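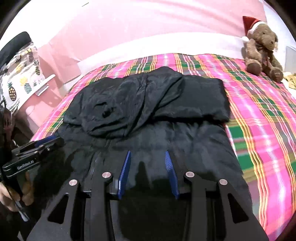
Vêtement noir sur le couvre-lit à carreaux, partie repliée à droite.

Stodia, images de pliage de vêtements
Fiche du jeu de données, version 2

Contenu
Stodia réunit 1477 images de vêtements posés sur un lit, dont 939 avec une note écrite à la main. Les vêtements sont surtout des vestes, des manteaux et des pulls. Le sujet est le pliage, dans tous ses états : tissu étalé, manche rentrée, tas sans forme précise.

Annotations
Chaque note indique la couleur principale, l'aspect du tissu (mat, brillant, froissé) et l'état du pliage. Les valeurs possibles pour l'état sont « étalé », « partiel », « plié » et « en boule ». Si l'annotateur hésite entre deux valeurs, il écrit les deux, séparées par une virgule.

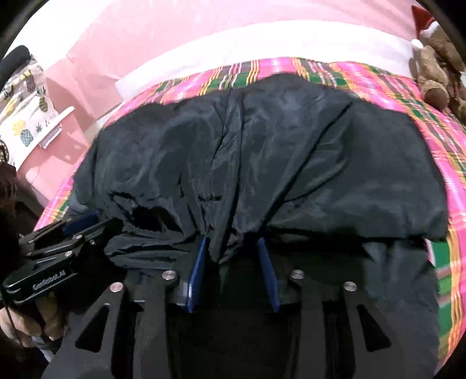
Nylon noir froissé, pincé vers le bas, sur tissu madras rose, vert et jaune.

Difficultés connues
Les tissus noirs restent les plus difficiles à annoter. Les plis se voient seulement par les reflets, et une fermeture éclair peut être confondue avec une couture. Dans ce cas nous demandons d'écrire « ligne fine ». Les couvre-lits à motifs aident à trouver le contour du vêtement.

Fichiers
Le dossier « clotham » contient les images, le dossier « notes » contient les textes. Les noms de fichiers sont les mêmes dans les deux.

Contact
Giuliana Muñoz, projet Pleron. Merci de signaler les erreurs de français dans les notes, je les corrigerai avec plaisir. Prochaine mise à jour prévue en décembre.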